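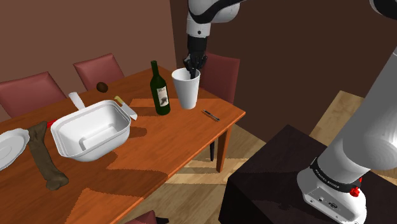
Automatización | A prueba

Empecé en el simulador, como siempre, y menos mal, porque en el taller habría pagado unos cuantos vasos. Llevaba desde agosto queriendo enfrentar la pinza de Iketti con la de Birnix, y al final me senté una tarde con café y una mesa virtual llena de trastos: vaso, botella de vino, bolígrafo, cuchillo... vamos, la mesa de mi casa un domingo.

La regla era sencilla. Mismo brazo, mismo controlador Aranda, mismos objetos, y yo sin tocar nada entre intento e intento (esto último me costó muchísimo). Cada pinza hizo 110 intentos con el vaso, entrando desde arriba y agarrándolo por el borde, con un dedo por dentro y el otro por fuera. ¡Parece una tontería hasta que lo programas! Si bajas un poco torcido, empujas el vaso contra la botella y adiós a las dos cosas.

La Iketti me gustó más de lo que esperaba. Tiene los dedos finos, cabe en sitios estrechos y perdona bastante. La Birnix aprieta con más decisión y cierra antes, pero con el bolígrafo se me desesperaba —o me desesperaba yo, ya no sé— y acababa arrastrándolo por la mesa.

Luego está la cámara. Probé la Utley en 2 posiciones, en la muñeca y fija al lado de la base. En la muñeca va de maravilla hasta que la propia pinza tapa el borde del vaso, justo cuando más falta hace verlo. Fija me dio menos sustos, aunque las sombras sobre la madera la confundían y tuve que repetir casi 322 capturas.

¿Con cuál me quedo? Para vajilla, con la Iketti y la cámara fija. Para piezas grandes todavía dudo, y quiero ver qué hace la Birnix con unas yemas más blandas antes de gastarme el dinero.

Última actualización: 24 de marzo de 2022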